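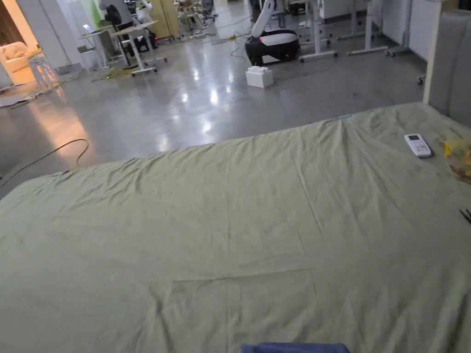

Figure 4. The mattress work surface at the Stubbs site, with a mobile robot on the floor beyond it.

4. Evaluation of the Benorico Collection Kit

4.1 Scope and site

This section reports the trial of the Benorico kit, a hand-held demonstration package offered by Rernatel to laboratories that need manipulation data for cloth. The kit is sold together with a support plan and a license for Futlow, the software that stores each recording and prepares it for review. Our evaluation covered the hand-held tools, the setup procedure, and the export of finished episodes. It did not cover policy training, which is treated in Section 5.

The trial took place in December at the Stubbs site, a shared indoor workspace in which several other projects remained active. We chose a mattress as the main work surface. Most published work on garment handling uses a rigid table, and the vendor's own guide assumes one. A mattress gives under pressure, and its covering sheet moves with the garment when an operator pulls too low. Both effects are common in homes and were of direct interest to the laboratories that requested this review.

The surface was not cleared to a fixed standard before each recording. Small objects were allowed to stay on the sheet provided that they did not lie under the garment. The vendor recommends an empty surface. We departed from this advice in order to learn whether the recordings would remain usable under ordinary conditions, and the change is noted in the log for every affected episode.

4.2 Tasks and procedure

The task set included 50 garments, all supplied by the site. Each was recorded in three tasks: spreading, corner alignment, and folding. Operators worked from a one-page instruction sheet and were told to grasp cloth only with the gripper fingers. Smoothing by hand was counted as a fault, and the episode was repeated.

Training was short. New operators watched a demonstration, practiced on a plain cloth, and began recording in the same session. The support plan includes a remote training call, but we did not find it necessary for operators who had used similar tools before. Those without such experience asked mainly about finger pressure. The guide gives little help on this point, and we recommend that Rernatel add a page on thin fabrics.

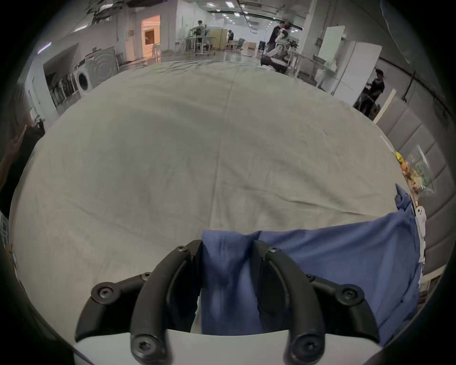
Section 4, continued | Reading time: 4 min

4.3 Grasping performance

Picking up a single layer of cloth from a soft surface was the most demanding part of the work. The curved fingers close on a fold near their tips, so the operator must first raise a small ridge of fabric. On a firm table this can be done by pressing down and closing. On the mattress the same motion tended to collect the sheet as well, and operators learned to approach at a lower angle and to close more slowly.

Thicker seams and collars gave little trouble. Hems on light shirts were less reliable, particularly where the cloth had already been pulled flat. Most failed grasps were corrected within the same episode. We kept these corrections in the data set, as the vendor's format allows a failed attempt to be labeled without splitting the recording.

Color also mattered during review. Dark garments stood out well from the pale sheet, and the boundary of the cloth was easy to follow by eye. Reviewers reported more difficulty with interior folds on navy items, where shading was weak. The exposure settings in Futlow helped in part, but they apply to a full session and cannot be set for one garment at a time.

4.4 Two-handed work and operator comfort

Tasks that required both corners of a garment to be held in the air placed the greatest load on the operator's wrists. The pistol-style handle was judged comfortable for short recordings.

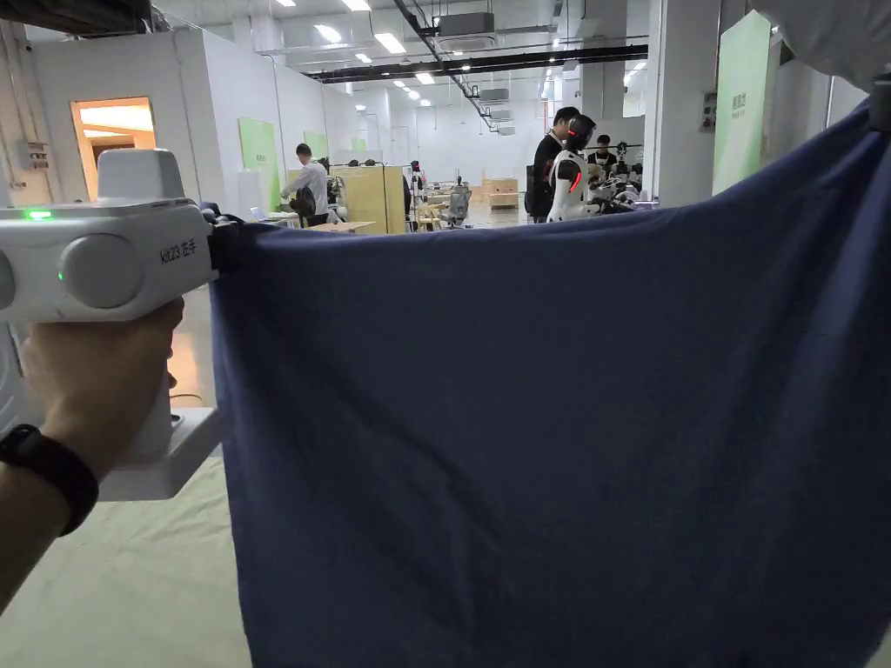 Longer sessions were another matter. Operators were asked to stop when they felt strain, and the rest periods this produced were longer than the schedule in the vendor's guide. Laboratories that plan to collect large volumes of cloth data should set their staffing by the rest periods and treat the published recording rate as an upper limit.

Keeping even tension across a wide cloth also required practice. When one side was raised sooner than the other, the lower edge swung, and the operator had to wait for it to settle before placing it. Instruction sheets were revised after the first week to call for a brief pause at full height. Reviewers found the later episodes easier to divide into stages.

4.5 Recording and export

The trial produced 3,000 accepted episodes. Acceptance required a complete task, a readable recording from each tool, and matching time stamps. Rejected episodes were concentrated in the first days of the trial, and most were caused by an operator starting one tool late. Futlow now shows a warning in this case, following an update issued during our evaluation. Export to our own storage was steady, although file names are assigned by the software and cannot be changed in advance.

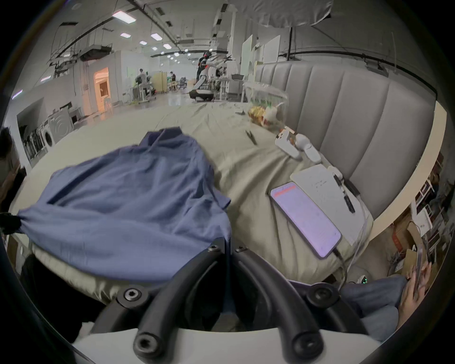 Figure 5. A collared shirt spread on the bed, with gripper fingers holding two of its corners.

4.6 Assessment

We consider the Benorico kit suitable for laboratories that collect garment data on soft or uneven surfaces, subject to 2 conditions. The buyer should write its own grasping instructions for thin fabric, and it should confirm that the session-wide exposure setting is acceptable for the garments planned. The support plan was useful during setup and saw little use afterward. Rernatel offers the tools without it, and experienced groups may prefer that option. Replacement fingers were not ordered during the trial, so delivery times for parts were not assessed.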